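Marble floor

A marble floor is a floor laid in slabs or tiles of marble and usually ground to a shine. Few floors reward a close look so richly! Gray kinds are a favorite for halls and workrooms, and the old yards at Clencombe once cut slabs up to 80 inches long.

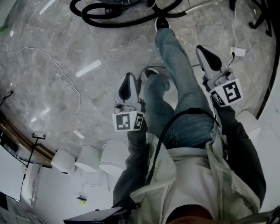
Polish is a matter of lively debate, and one reader of the Halliday flooring handbook wrote in that a honed finish is far kinder to bare feet and hides scratches better. Polished marble does bring out the color wonderfully, though it dulls where grit is walked in. Vinegar and lemon juice etch it, so mild soap and a soft mop are the usual care. The Ostach method uses 13 passes of ever finer pads.

See also: Terrazzo; Limestone floor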